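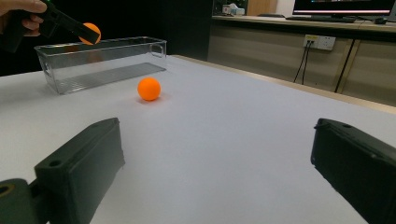 Figure 9. Matte white tabletop with orange ball.

Section 9: Positioning, Leveling, and Care of the Tabletop

This section applies to the Fostell fixed-leg table with matte white top. For the Pudau folding base, see the separate sheet packed with that base. Complete the frame assembly in Section 8 before continuing.

9.1 Positioning

1. Clear the floor area and remove any rug or mat that will not lie under all four legs.
2. With two people, lift the table by the long rails under the top. Set it down with all four feet touching the floor at the same time.
3. Leave at least 2 inches between the back edge and any wall, cabinet, or counter.
4. Turn the table so that the rail with the serial label faces the side you can reach most easily.

CAUTION: Do not drag the table. Side loads can bend the foot studs and void the coverage described in Section 12.

Note: The long version of the top measures 79 inches. Check doorways and stair turns before moving it to another room. The legs can be removed without removing the rails.

9.2 Leveling

Tools needed: spirit level, open-end wrench (supplied).

1. Loosen the lock nut on each foot by one full turn.
2. Turn all four feet in until they stop, then back each one out two turns.
3. Place the level along the long side of the top, centered between the legs. Adjust the feet on the low end until the bubble is centered.
4. Place the level along the short side and repeat.
5. Place the level corner to corner in both directions. If the readings disagree, one foot is not carrying load. Turn that foot out until it is firm against the floor.
6. Recheck the long side.
7. Hold each foot still with one hand and tighten its lock nut against the leg plate.

Note: On soft flooring, repeat steps 3 through 7 after the table has been in use for several days.

CAUTION: Do not back any foot out more than nine turns from the stop. If more height is needed, use the Sinaga spacer kit under the foot.

9.3 Retightening the top

1. From under the table, find the screws along both rails.
2. Tighten by hand, starting at the center of each rail and working toward the ends.
3. Stop when the washer no longer turns freely. Do not use a power driver.

If a screw spins without tightening, remove it and move the clip to the next slot. Do not fit a longer screw, as it may come through the surface.

9.4 Cleaning

1. Remove dust and grit with a dry microfiber cloth.
2. Wipe with a cloth dampened in water and a small amount of dish soap.
3. Wipe again with clean water and dry at once.

For ink or marker, use Fotora surface cleaner on a cloth. Test it first on the underside. Do not spray any cleaner onto the seam between the top and the edge strip.

CAUTION: Abrasive pads, scouring powder, and melamine sponges will leave shiny patches in the matte finish. These patches cannot be repaired.

9.5 Load and heat

Place heavy items over the rails. Do not sit or stand on the top, and do not clamp equipment to an unsupported corner. Use a trivet under cookware and under any lamp base that becomes warm in use.

9.6 Common faults

Table rocks: a lock nut is loose or a foot is off the floor. Repeat 9.2.
Top creaks when leaned on: rail screws are loose. See 9.3.
Edge strip lifts at a corner: stop using wet cleaning on that side and order part 900.
Finish looks streaked: soap residue. Repeat step 3 of 9.4 with fresh water.

Section 9 revised 3/14/25 by Farzana Selvanayagam. Changes: foot travel limit added to 9.2; part number corrected in 9.6.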